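Perforated Metal as a Tabletop: Notes After Six Months

August 20, 2023
377 shares | 4 comments

I bought the black side table in February from a small shop in Ostgate. The main reason was height. The sofa is low, and a standard side table puts a cup level with my shoulder. The second reason was the perforated top, which I wanted to test as an everyday surface.

Dust is the first issue. It passes through the holes and collects on the floor underneath, so the top looks clean longer than the room is. A dry brush works better than a cloth, as the cloth catches on the edges of the openings.

Glassware is the second. A cup with a wide, flat base spans the holes without trouble. Condensation drips straight through, so anything cold now goes on a coaster or somewhere else.

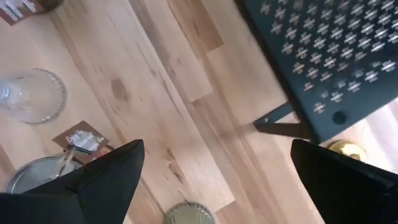 Punched black metal and ribbed glass on pale wood.

Joonas Rautiainen asked whether the holes make the room look busy. In strong daylight the floor shows through as small light dots. In the evening, under a 3000 K bulb, the top reads as a plain dark surface. I prefer the evening version, but the difference is small.

Candles need the most care. Wax that runs off a candlestick goes into the openings and sets there. I let it harden fully, push it out from below with a toothpick, and wipe the area with warm water.
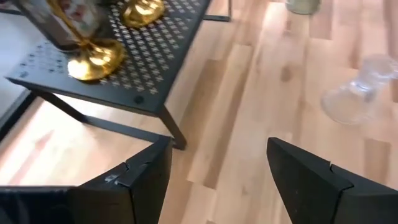
Stability depends on the foot. A round, weighted base sits flat, and I keep the gold ones away from the rim, where a foot can ride up on the edge and tilt. I also check the bolts every couple of months. One had worked slightly loose by June, and a quarter turn fixed it.

Felt pads are next. Kalevi Kauppinen recommends the self-adhesive kind, cut to width with scissors.

Share this post
4 comments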